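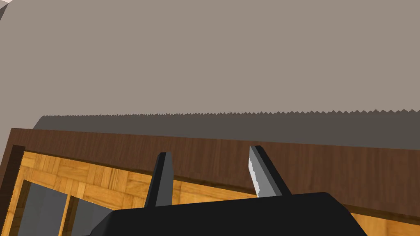

Gray surface with dark band along its lower edge

Vidbridge 97
Video introduction module for dating sites and membership communities

Overview

Vidbridge 97 adds one-to-one video introductions to an existing dating site. It runs as a hosted service and connects to the member database through a server-side interface. Members do not install anything. A call opens in the browser tab the member already has open, and phone numbers and email addresses are not exchanged.

The module is sold by Nilesix to site operators. It is not offered to individual members.

How a call is set up

One member sends a call request from the other member's profile page. The request stays open for 70 hours and then expires. If it is accepted, both members choose a time from a shared grid, shown to each in local time. The call page unlocks five minutes before the start.

Either member can end the call at any point. Ending a call, blocking and reporting are separate buttons, and a report can be filed during the call or afterward from the message history. Calls are not recorded. The service keeps the start time, end time and report status, and passes these to the operator's moderation queue.

Camera use is off by default on both sides. A member who joins with audio only is shown to the other member as a profile photo with a sound indicator.

Profile checks

The optional Chidiac add-on compares a short live capture with the photos on the member's profile. The result is returned as match, no match or unclear. Unclear results go to a human moderator on the operator's staff. The capture is deleted when the result is returned.

Chidiac does not check legal identity, age or marital status. Operators who need these checks must supply them separately.

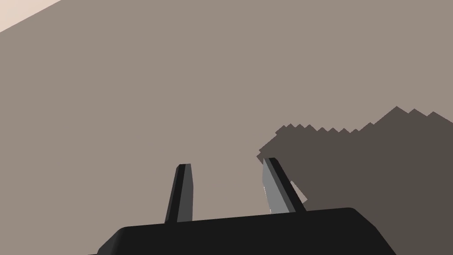
Plain grayish-taupe surface, lighter at upper left

Specifications

Model: Vidbridge 97
Call type: one-to-one, video or audio only
Maximum call length: 49 minutes
Request expiry: 70 hours
Recording: none
Member software: current desktop or mobile browser
Operator interface: JSON over HTTPS
Default port for status callbacks: 1719
Page text: English and Spanish included, others by language file
Add-ons: Chidiac (profile checks), Skuluvska (scheduling with calendar export)

Requirements

The operator's site must assign each member a permanent ID. Display names cannot be used as IDs because members change them. The site must also be able to receive status callbacks. Sites that cannot accept callbacks can poll for changes, but blocks made during a call will then take longer to reach the member database.

A test account with two dummy members is issued with every order. Complete the block and report tests before opening calls to members.

Known limits

Group calls are not supported. Time grids do not adjust if a member changes time zone after accepting; the call must be canceled and requested again. Text chat inside the call page is not saved to the site's message history.

Ordering and support

Licenses are issued per site. Two sites sharing one member database count as two sites. Integration questions go to Omar Mahasneh at Nilesix. Include the license number and the callback log.

Page revised 5 April 2026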